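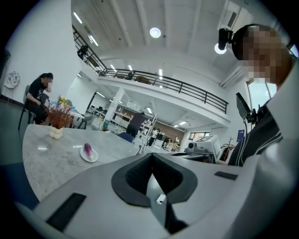 Week 6 handout: Visit to Drillon

Last updated 2018-02-14

Meet at the Drillon entrance with your student card. Anca Preda will take the group through the demonstration, and Ailbhe Mac Giolla will handle questions on the course side.

What to watch for

The demonstration covers hand-held gripper tools. A person holds the gripper and does the task by hand, and the recordings are later used to train an arm. Drillon calls its set of recordings Sadum. It holds 2,000 recordings so far, of which 1,000 are table tasks such as picking up and setting down small objects.

Notes to take

Write down how the operator approaches each object and where the hand slows down. Ask what happens to a recording when the grip slips. Last July's group got a partial answer to this, so press for details.

Each demonstration lasts 30 minutes. Please do not handle the tools until Anca says so.

After the visit

Hand in one page comparing the hand-held method with the Windix joystick setup from Week 4. Read Mulcahy, page 57, before you write. Diagrams may be drawn by hand. Late pages go to Ailbhe, with a note giving the reason.

3 comments
12 shares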